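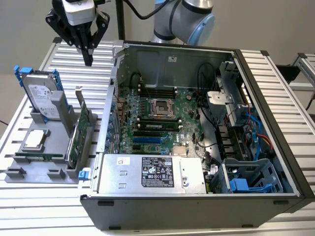
About Narnel

Narnel takes in office computers that somebody has decided are finished and finds out whether that is true. Quite often it isn't. We work from one long room in Lestham, above a tile showroom, and we sell what passes to small firms, schools and people who just want a desktop that turns on.

We don't love the word "refurbished." It has been stretched to cover everything from a full teardown to a wipe with a damp cloth, and as a buyer you have no way of telling which one you're paying for. We still use it on invoices, since that's what people type into a search box. On this page we'd like to say what we do and leave you to decide what to call it.

How it started

Hjørdis Brekke spent years buying computers for an insurance office and got tired of the replacement cycle. Every so often a supplier would explain that the whole floor had to go. She began asking what, exactly, was wrong with the old machines, and the answers were thin. When the office cleared out 44 towers in one go, she bought them and started opening them up at home in the evenings. Some were junk. More of them needed memory, a drive or a good cleaning.

Ritu Garg joined the following February, after selling Hjørdis a box of used power supplies and then arguing with her about how they should be tested. Ritu was right, and the test we use for power supplies is still hers. She now runs the bench. Hjørdis handles buying, customers and the complaints, which she insists on answering herself.

What happens on the bench

The tower goes on its side and the panel comes off. We write down what is in there before anyone touches it, because the sticker on the outside and the parts on the inside disagree more than you would think. Business desktops get picked over. Processors and memory are small and easy to sell, so a seller's "complete unit" may come with bare sockets, and we pay accordingly.

Then we look at the board itself: the capacitors, the socket, the slots, the ports at the back. Bent pins in a processor socket can sometimes be straightened under magnification. Ritu will try it. She won't sell the result as anything but a repaired board, and it says so on the sheet that goes with the machine.

Cables get unplugged, checked and reseated. We replace the battery on the board every time, whatever it reads. Thermal paste is cleaned off and redone. Memory is tested one module at a time and then all together, overnight, and a module that throws even one error goes to recycling. We've heard the argument that one error might be a fluke.

Graphics cards are a separate headache.

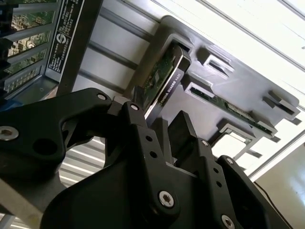 Workstation cards such as the Quadro line turn up in plenty of office towers, and sellers like to list them as if they doubled the value. Mostly they don't. An older professional card will run a couple of monitors and some drafting software, and that may be all you need. It will not make a game run well, and if you write to us asking for a gaming machine we'll probably send you somewhere else. What we do care about is how the card sits. A card that has worked loose in its slot causes black screens that get blamed on the monitor, the cable, the software and finally the user. We check the slot and whatever bracket or clip is meant to hold the card, and a case with a broken bracket doesn't ship until we've found another one.

What we don't claim

We don't put a figure on how much carbon your purchase saves. We have read the calculators, and they gave us three very different answers for the same desktop.

We don't grade cosmetics with letters. If there's a dent, the listing says where it is.

We don't say "like new" - it's a used computer.

Our guarantee is 26 months on everything inside the case, including the parts we didn't replace. It began as 24, and Hjørdis added two after noticing how many guarantees in this business seem to end just ahead of the trouble.

Who buys from us

Boström, the accountants across the river, have been with us longest and have 300 of our machines across their offices. Ginditz, a print shop, keeps sending the same four-bay tower back for larger drives, and we keep doing it. The rest is mostly one or two computers at a time.

If you have old desktops to sell, send us the model numbers and tell us what's missing. We're going to open them anyway. Visitors can come up between 9 a.m. and 4 p.m., but please call first, as the street door sticks and one of us has to come down.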